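Setting up a first pick in the Voveo sim, quick version. I wrote this up because the trial license is short and the official guide spends a whole chapter on the install. If the install is done and you can get the workspace to open, start from here.

Tested on the trial build, 2357. Older builds have the menus in other places. Saron Ambaye went through the steps after me and fixed two of them, thanks.

## What you need

- Voveo trial or the full seat, either works for this
- the arm pack (separate download, 242 MB, don't forget it)
- the gripper pack, same page, scroll down
- a mouse with a wheel. Trackpad is misery

No real arm needed. That's the point of the trial I guess.

## Step 1: load the cell

File > New Cell > Blank Room. You get walls, a table and nothing else. Drop the arm in from the library and snap its base to the mount point. If it lands sideways hit R until it doesn't.

Then the gripper. Drag it on to the wrist flange, wait for the click sound, let go. No click = not attached, and it'll look attached right up until you hit play and it falls off. Ask me how I know.

Save now. Call it something. The autosave in the trial is off by default, switch is under Preferences > Files.

## Step 2: add the box

Insert > Primitive > Box. Leave the color alone, default gray is fine. Things to set:

- Mass: 51 grams. Default is zero, and a zero mass box does very strange things
- Friction: High
- Collision: On. Yes, it's off when you insert it

Put it flat on the table, well inside the arm's reach. Long side pointing away from the base makes the grasp easier to line up for a first go.

## Step 3: teach the grasp

Open the Teach panel on the right. Four points, in this order:

1. Home
2. Above box
3. At box
4. Lift

For "Above box" use the jog arrows, tool frame not world frame. World frame works too but you'll be fighting the wrist the whole time. Get the fingers over one end of the box, then Store Point.

For "At box" jog straight down, small steps. Stop when the fingers are either side of the box and not in the table. If the table flashes red you went too far, back up one step. Store Point.

For "Lift" jog up again in small steps. Keep it low the first time, a bit of daylight under the box is plenty. Store Point. Home you already have if you never moved it, otherwise Reset Arm and store that.

Now the gripper actions. Click between point 3 and 4 in the list, Add Action > Close. Set force to Low. Then Add Action > Wait, half a second. Skip the wait and the arm leaves before teh fingers are shut.

## Step 4: run it

Speed slider way down first. Play. Watch the fingers, not the arm.

Pause it at Lift and orbit the view round to table height. You want the box clear of the surface and its shadow sitting under it. A tilt on the box is OK at this stage, we deal with that next.

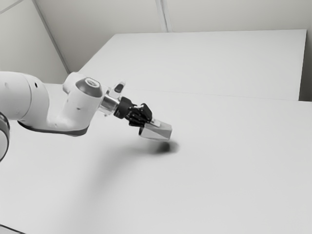
## Step 5: fix the tilt

Gripping at one end lets the box swing a bit. Two ways to go.

Easy way: go back to "Above box", jog over toward the middle of the box, store it again, then redo "At box" and "Lift" to match. All three, or you get a sideways drag.

Other way: leave the points and raise the force from Low to Medium. Quicker, but on a real gripper you might not want to squeeze that hard. Friederike Nolte on the Voveo forum says she always moves the points and never touches force. I do the opposite when I'm in a rush.

Run again. Still tilting? Check friction saved. It sometimes goes back to Normal when you reopen the cell, known bug, was told it's fixed in the next build.

## Step 6: export

Export > Program. The trial only gives you the Besnard format, full seat has the rest. Tick "include tool data" or the file is useless on the other end.

Trial exports are capped at 11 points. We've used four so plenty left to add a place position after.

## Stuff that goes wrong

**Box shoots across the room.** Mass is zero. Step 2.

**Fingers go through box.** Collision off. Also step 2.

**Arm does a big loop between points.** Change the move type from Joint to Linear on points 3 and 4. Leave the others on Joint.

**"Unreachable" on Lift.** Box is too far out. Move it closer and reteach, dont try to force it.

**Everything slow.** Turn off soft shadows while you teach, back on when you want to check the lift.

## Worth paying for?

For one person learning, trial is enough. For a shop with more than one cell I'd buy the seat just for the export formats. Support was decent, Norbert Vass answered my license question before lunch.

Place step is next, same method with the Open action at the end. Will add it when I get time, probably December.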